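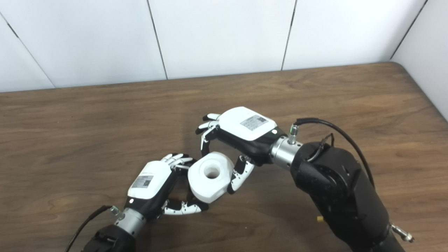 Figure 4. Two-handed handling of a white block with a round hole through it.

The cheapest arm is the one you don't have to buy twice, wrote one respondent from Prendel, in the box we had left for "any other remarks", and went on for most of a page. The respondent's complaint was that the second arm had been bought eighteen months after the first, by which time the maker had changed the mounting plate, the plug and the price. We quote the line here as it sums up the section rather better than our own heading does.

4. What a two-handed station costs before it does anything

4.1 The quote and the bill

All four sites in the study began with a quote. At each of them the quote covered arms, hands and a controller, and at each of them it was treated for some weeks as though it were the budget. The document that went to the finance office at Urkcombe was a single sheet with a single total. It had no line for the table, none for cables, and none for the person who would spend the spring finding out why the left hand would not talk to the right.

We asked each site to rebuild its spending from invoices, and to include the small ones. Urkcombe supplied 120 invoices, of which 2 were for the arms. The others were for brackets, bolts, power supplies, a second set of brackets, spare fingertips, carriage, and a quantity of cable that would have reached the car park. None of these purchases was foolish. Most were made in a hurry, at list price, by somebody with a company card and a deadline, and they do not appear in any plan we were shown.

The Sison site did better on paper, having set aside a sum for "sundries". It was spent by the end of the second month. A further sum was then found under the heading of furniture, which at least had the merit of covering the table.

4.2 One arm or two

The case for buying a pair is easily made once there is a part on the bench. The task in Figure 4 needs one hand to support the block from below and the left while the other closes over it from above and the right. A single arm with a good vice will do a fair amount of this work, and two of our sites had priced exactly that. Neither went ahead. When asked why, one said that the vice would have needed a different set of jaws for every part, and the other said that the visitors preferred hands.

We do not dismiss the second answer. Visitors sign things. But it ought to be written down as a cost of persuasion and kept away from the cost of handling, where it makes the sums look worse than they are.

Where a second arm is likely, our advice is to price both at the outset and to have the price of the second held in writing. Prendel did not do this. Rerkari did, and was able to order its second arm on the old terms with the old plate. It then discovered that the bench it had chosen was too narrow for the pair, so the saving went on a bench.

4.3 Hands wear out sooner than budgets

Arms are bought to last, and at our sites they have done so. Jointed hands are another matter. The fingers have many small moving parts, they do all the touching, and they are the first thing to meet the table when a program is wrong. Every site bought its hands as capital equipment with the same expected life as the arms. Every site has since bought fingers out of the running budget, usually under a description chosen to avoid a conversation.

At Rerkari we were able to follow a single hand through 2852 logged grasps of parts like the one in the figure. The log is a good one up to the point at which the technician went on leave. It shows fingertips being changed at intervals of 200 grasps, a figure which the site had picked because it was easy to remember and which we have not been able to improve on. We would not want it copied elsewhere without some thought. A rougher part, or a heavier one, would call for a different number, and the site had no record of what would have happened had it simply waited.

What can be copied is the habit of treating fingertips as stationery. They are ordered ahead, kept in a drawer and charged to the job. The Rerkari drawer has a lock, following an episode with the department upstairs.

4.4 Time, which is also money

No site budgeted for the weeks between delivery and the first useful grasp. At Prendel the equipment arrived in good order and sat in its crates until an electrician could be booked. At Sison the arms were mounted promptly, and then mounted again facing the other way. Staff costs in this period were carried by whichever project was nearest, which makes them hard to recover from the accounts and, we suspect, was meant to.

We have counted these weeks where a site could tell us who was present and what they were paid. Where it could not, we have left the entry blank in Table 3. The blanks should be read as money spent. Two sites asked us to show them as zero and we declined, at some cost to the quality of the biscuits.

4.5 A form of plan

The plan we now use has a page for the purchase, a page for the room and a page for the first year's wear. The page for the room comes first. It asks for the width of the bench, the reach of both arms together, where the cables will run when the wrists turn, and who owns the socket. Urkcombe filled it in for its next station and withdrew the order the same afternoon, pending a word with the landlord about the floor.

Section 5 sets the rebuilt costs against those of the manual benches they were meant to replace.

Last updated: 21st December

Related items
Leasing against buying: three years of invoices from Sison
Spare parts as a running cost in small workshops
Bench layout for paired arms: notes from Rerkari
Table 3, corrected version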